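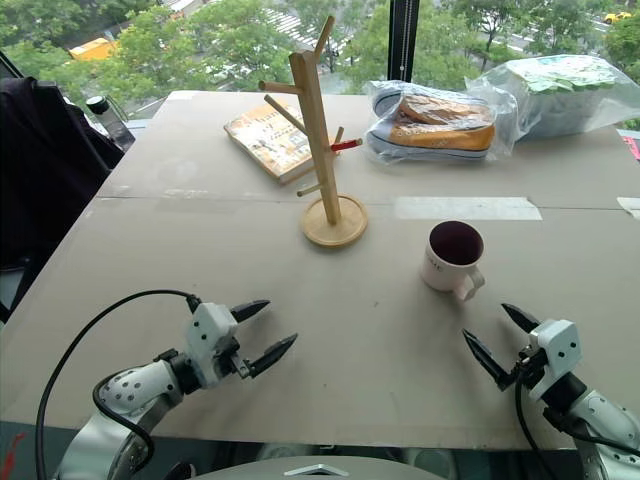

Figure 4. Mug tree on its round wooden base, pegs angling outward.

4.3 Assembling and placing the Stinden mug tree

The Stinden ships flat with the Hernorholm kitchen bench set (part 3147) and can also be ordered alone (part 2196). No tools are needed. Read section 4.1 before opening the hardware bag.

1. Check the contents against the packing list. If a peg is split or a thread is damaged, stop and contact Harms parts supply.
2. Turn the base upside down on a soft cloth and pass the long bolt through the centre hole.
3. Stand the post on the bolt and turn it clockwise by hand until it seats. Do not use adhesive.
4. Push each peg into its hole with a slight twist. The flat on the peg faces down.
5. Turn the unit upright and press on the top of the post. If it rocks, back the bolt off half a turn and reseat it.

Caution: Do not strike the pegs with a hammer or mallet. The holes are bored at an angle and the post may split along the grain.

Placement

Choose a level surface at least 70 mm from the edge of the bench. Keep the unit clear of the kettle - steam raises the grain and dulls the colour of the timber.

Load the lowest peg first, then the peg on the opposite side. Mugs should be dry before hanging.

Note: Pegs loosen slightly in dry weather. Refit them by hand as in step 4.

Care

Wipe with a damp cloth and dry at once. Do not put any part in the dishwasher. Apply Zudov food-safe oil twice a year, in April and October, and leave overnight before use.

Section revised by Annelore Hinrichs. Drawings checked by Hazem Mansour.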